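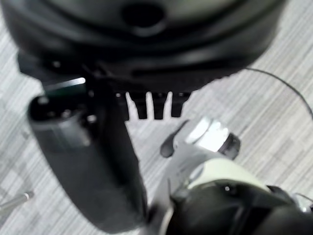
Close view over the floor, Tuesday.

Busgate build notes, October. Carrying on with the stamina problem from last week.

Kelechi Etim played the harbor level start to finish on the new build and ran out of stamina 39 times. Most of those were on the ladders. The climb cost is still the old value, I never changed it when we cut the bar from 500 down. Set it to 6 per rung for now and left the sprint cost alone.

Guards: they still lose the player at the rope bridge. Chukwuemeka thinks the bridge has no walk mesh on the far half. Checked in the editor and he is right, the mesh stops at the second post. Rebuilt it. Two guards now cross, the third stands at the post and turns in circles – not sure why yet.

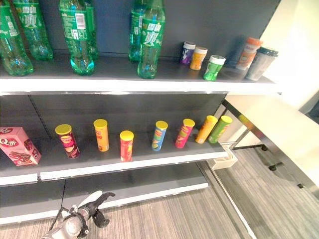

The third guard has a patrol point under the bridge, left over from the Shehu map we copied it from. Deleted the point and he crosses with the others. Should check the other guards copied from Shehu for the same thing.

Loading the harbor takes nearly 20 seconds on the slow test machine. Gøran wants to split off the warehouse and load it at the gate. I would like to try smaller water textures first.

Marjorie's new footstep sounds are in. Wood is too loud next to stone, turned it down, she may want to redo the mix.

To do:
Ibrahim – save bug when you quit on a ladder
me – Shehu guards, water textures
Kelechi – second run with the new climb cost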